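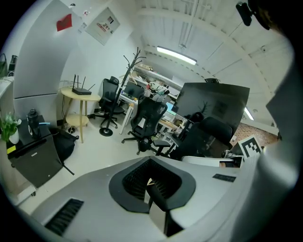

Home | Tickets | Wiki | Build status | Log out

Ticket 1274: Gripper pose jumps when hanging things on the coat rack
Component: tracking / sync
Opened by: Yaneth Salazar
Site: Skiranthorpe office
Status: open, fix on branch

What I'm seeing

The left and right gripper tracks look lovely for most of a hanger episode, then the right one leaps sideways just as the hook gets near the rack. It's back where it should be a moment later. Replay the episode in the Wedstead viewer and the hanger seems to teleport through the pole, which is funny the first time and a real nuisance for training.

The jump is always in the fused pose. The raw gripper odometry is smooth right through it, and so is the head camera's own track. So the trouble is in the step where we join them up — and I'm rather pleased about that, as it's the bit we wrote ourselves and can change!

Log

1. Reran fusion on the bad episode with the marker detections switched off. No jump, but the two grippers slowly drift apart, so we can't leave it like that.

2. Switched detections back on and printed the marker poses one by one. Just before the jump the solver flips between two answers for the same marker face. Both fit the corners nearly as well as each other. It's the usual square marker ambiguity, and it bites when one face is nearly square on to the head camera and the others are too slanted to help.
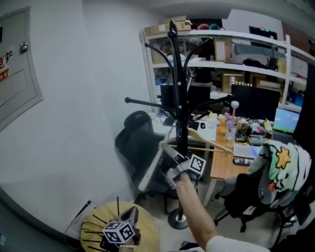

3. Tried solving the whole cube in one go, using every corner from every face that was detected, instead of solving each face and averaging. Much better! The flips have gone wherever two faces are in view. Where only one face is found we still get the odd one.

4. For the single-face case I now keep both answers and pick the one nearer to what the gripper odometry predicts. It's a tiny change (most of the diff is tests) and it cleared nearly everything that was left.

5. One stubborn jump remained, at frame 149. This one wasn't a flip at all. The marker pose was fine but the time stamp was wrong, because the head stream had dropped a frame and our reader closed up the gap and numbered straight on. I've made the reader trust the stamps in the file and leave the gap alone.

6. Checked the lens model while I was in there, as the gripper views are so wide. Calibration file loads properly, and the residuals are small out to the edge of the circle. No change needed. I'd half hoped to find something, I do like a calibration bug.

7. Ran the branch over the 300 frames either side of the worst jump. The fused track is smooth and the distance between the grippers looks sensible all the way along.

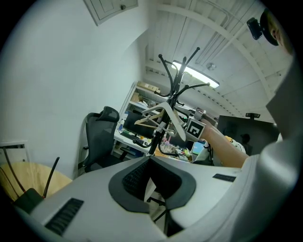 Still to do

- Run the branch over the rest of the hanger episodes. I've only done this one properly.
- Decide what happens when neither cube is detected for a long stretch. At present we coast on odometry and say nothing in the output. I'd like a flag per frame so that whoever trains on it can choose.
- Add a warning when the reader finds a gap. A plain line in the log would do.
- Gramley uses the same reader for its own episodes, so please don't merge until someone there has tried it.

How to try it

Check out the branch, rebuild the reader first, then rerun fusion with the cube solver turned on in the config. Old cached detections won't work as they only store one answer per face, so clear the cache or you'll get the old jumps back and think I've made it all up.

If you find an episode that still leaps about, please attach the fused track and the detections to this ticket. I'd love to see it.

Related tickets
Viewer draws left and right gripper in the same colour
Theodorakopoulos smoothing filter: lag on quick wrist turns
Head stream drops frames when the disk is nearly full
Cube config: face order differs between left and right

Last updated: 10/06/2023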